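Section 8: Setting Up and Resetting the Bedside Area

Use this section after the bed has been made and before the carpet is vacuumed. It applies to all Paquette rooms with one nightstand between the bed and the sofa.

8.1 Before you start

Turn on the room lights at the wall switch. Bring one small basket, one clear bag for bedside items and one bag for trash.

Caution: Do not kneel or lean on the open lower shelf of the nightstand. The Clastari nightstand is rated for 80 pounds on the top surface only.

8.2 Clearing the floor and nightstand

1. Pull the duvet straight so that it hangs evenly on the sofa side of the bed.
2. Set the basket on the carpet in front of the nightstand. Leave enough space for the drawer to open.
3. Collect small loose items from the carpet and put them in the basket.
4. Hold each bag up by the top before you put it down or fold it. Small things such as earrings and chargers collect in the bottom corners.
5. Open the drawer, check it to the back and close it.
6. Look into the lower shelf. It is dark in there – use a flashlight.

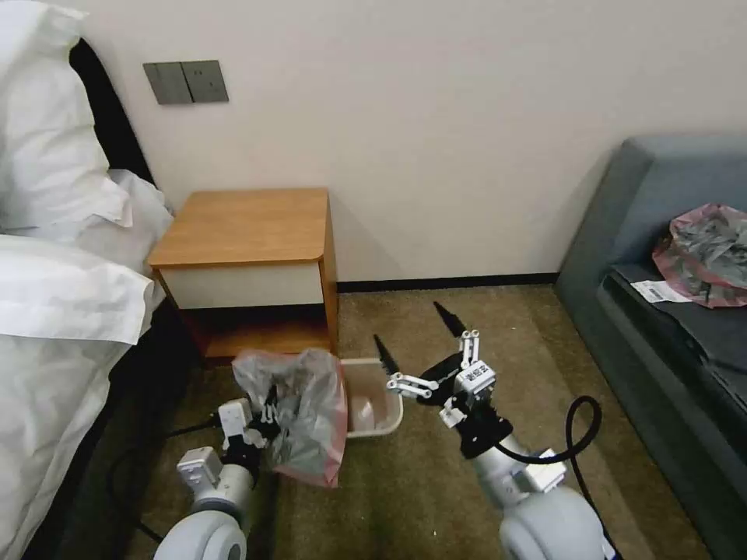
Basket on the carpet in front of the nightstand, with a bag held above it.

Note: Anything that may belong to a guest goes to Serena Carbone at the Loltura desk, with the room number written on the tag. Do not leave it in the basket overnight.

8.3 Bags and packaging

Bags left on the carpet are a slipping hazard, and the clear ones are easy to miss against brown carpet. Pick them up before you move on to the sofa.

1. Lift the bag from the floor and shake it out over the basket.
2. Flatten it on the sofa seat, press the air out and fold it in thirds.
3. Put labels and receipts aside until the room is finished. Stock labels are matched to the Ondari supply list.
4. Check the gap between the sofa seat and the armrest.

Caution: Never run the vacuum over a plastic bag. It can block the hose and overheat the motor.

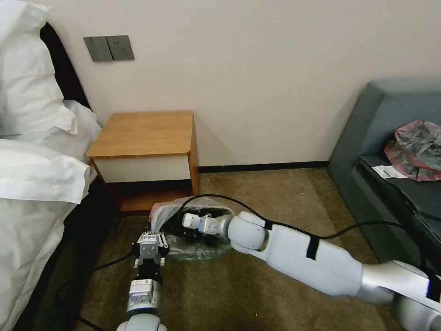 Can the clear bags be used again?
Reuse is fine for bedside items if the bag has no holes and has not held food. Bags come in cartons of 400, and a torn one should be thrown out and replaced from the cart.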